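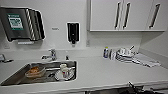 Jambridge has until April to find the money

Features > Local government > Budgets

The district council in Jambridge spends more than it collects, and has done for nine years. The gap used to be filled from reserves. Those reserves will not cover another full year, and councillors must now agree a budget that balances without them.

The choices are familiar ones. Council tax can go up, services can be cut, or property can be sold. Most members accept that all three will happen in some measure. They disagree on the order.

Maxine Sutcliffe, who leads the largest group, wants to start with buildings. The council owns 70 of them, including the old offices on Astel Street, where two floors are let to tenants on short leases. Her group would sell Astel Street first and put the proceeds towards debt.

"We are paying interest every month on money we borrowed to repair roofs," she told me. "Selling one building doesn't fix the budget. It does make the hole smaller."

Carleen Hollis, who leads the opposition, calls this selling the furniture. The rent from Astel Street goes straight into the general fund, and once the building is gone the rent goes with it. She would rather raise charges for planning applications and garden waste, and put up council tax by the full amount the law allows.

The trouble with her plan is that much of the district is not well off. In the Dulia ward, 1723 households already receive help with their bills. A rise would bring in less there than it does on paper, as the support scheme would have to grow with it.

Cornel Lungu has represented Dulia as an independent for two terms. He may end up with the deciding vote, and he has not said how he will use it. At the last budget meeting he asked for figures on adult social care -- the biggest item by far -- and was told they would follow in writing. When we spoke he was still waiting.

"Everyone wants to talk about the offices," he said. "The offices are small change. Care is where the money goes, and we haven't had one proper debate about it."

He has a point. Officers expect 708 residents to need council-funded care next year, and no party has set out how it would pay for them beyond the first few months. Sutcliffe says talks with the county are going well. Hollis says she has seen no sign of it.

A draft budget was published on 24 Jun 2026 and runs to two versions, one with the sale and one without. Both assume that staff vacancies stay unfilled. Comments from residents can be sent in until the end of the summer, and the full council votes after that.

We use cookies to improve your visit. Accept all | Manage settings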